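How to comment on the Rankin farmhouse plans

Posted May 20, 2018

The plans for the old farmhouse and its grounds at Stakthorpe are open for comment until the end of the month. You do not need to live in the parish to have a say.

Start on the council's planning page and type 1357 into the search box. Leave out any letters or slashes, as the search does not cope with them. Two results come up. The one you want is headed Rankin Farmhouse and Land at Hosten Lane. The other is an older scheme for the barns, withdrawn in December.

Open the Documents tab and read the design statement first. It runs to 40 pages, but the parts on access, trees and parking cover most of what people have been asking. The site drawing by Devmont shows the new footpath as a dotted green line. Check it against path 516 on the county map - the two do not match at the northern gate.

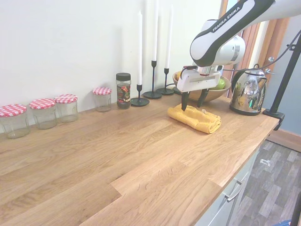
When you are ready to write, click Comment and choose Object, Support or Neutral. You can pick Neutral and still ask for changes. Give the drawing number for anything you mention and keep each point in its own paragraph. The planning officer can take account of traffic, noise, loss of light, wildlife and the setting of a listed building. House prices and private views are not counted.

The form times out, so write your comment somewhere else and paste it in. Attachments are limited to 3 files. Your name and address will be published with the comment, but your email and phone number will not.

You should get a receipt by email the same day. If it has not come, check the junk folder before sending the form again - duplicates are removed and it slows things down.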